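Prandlow Animal Refuge

Prandlow Animal Refuge is a small animal rescue and rehoming charity on the edge of the village of Prandlow. It takes in dogs, cats, rabbits and guinea pigs, and does not put healthy animals to sleep. The refuge is run by the Zakaria Trust, which also owns the land and buildings. It is open to visitors in the afternoons, although the isolation block is closed to the public at all times.

History

The refuge began as a boarding kennels known as Flenomel, which took in strays for the parish when its pens were free. When the boarding business closed, the Zakaria Trust bought the site and kept it going for strays alone. The old name survives in Flenomel Row, the line of brick kennels nearest the lane, and is still used by older residents for the whole site.

For its first years the refuge housed dogs only. Cats were accepted after a feed store was turned into a cattery, and small animals after that, when a neighbouring smallholding gave up a strip of land along the Ilen, the stream that marks the northern boundary. The strip floods in wet winters, and the rabbit sheds on it stand on raised footings.

Buildings

The site has 31 dog kennels, arranged in three rows, and a cattery with 14 pens. Each kennel has an indoor sleeping area and an outdoor run with a concrete floor. Flenomel Row is the only part of the original kennels still standing. The other two rows were built by the trust and have underfloor heating, which Flenomel Row lacks, so it is used in winter only when the rest are full.

The isolation block holds new arrivals whose health is unknown. It has its own entrance, drainage and laundry. The reception building contains an office, a small shop selling leads and bedding, and a room where people can meet an animal before applying to adopt it.

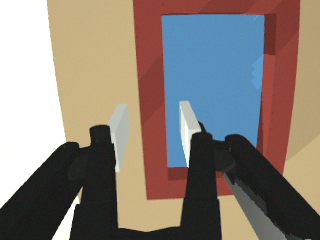 Visitors have not always found the meeting room adequate. Writing in the refuge's comments book, Ilen Cottage complained that it was too close to the kennels for a nervous dog to settle, and asked whether first meetings could be held in the paddock instead. The trust replied that the paddock could be used by arrangement in dry weather, and this has been the practice since.

Adoption

Anyone wishing to adopt fills in a form and is visited at home. At least two meetings with the animal are required before a dog is released, and one for a cat. Rabbits are rehomed in pairs unless a single rabbit is going to join another. All dogs and cats are neutered and microchipped before they leave, except for those too young, whose owners sign an agreement to return for the operation.

An adopted animal can be brought back at any point in its life. The fee is not refunded after the first month, but no charge is made for taking the animal in again. Dogs with a history of biting are not offered for adoption to homes with young children.

Memorial days

The refuge holds a memorial day each April, when families may give a day's work in memory of a relative or a pet. The tasks are usually painting, fence repairs and clearing the bank of the Ilen. Groups of up to 14 people are accepted, and paint and tools are supplied. Names are entered in a book kept in the reception building. Plaques were allowed on the kennels for a time, but the trust stopped accepting them when the doors of Flenomel Row were replaced.

Funding

Most of the refuge's income comes from legacies, adoption fees and the shop. It receives no regular grant from the parish, which pays only for strays collected within its boundary. A new drainage system for the lower field was opened on 14 June 2018, paid for by a single legacy. The remaining money from that gift was set aside for the roof of the cattery.

See also

Animal shelter
Rehoming
Stray dogs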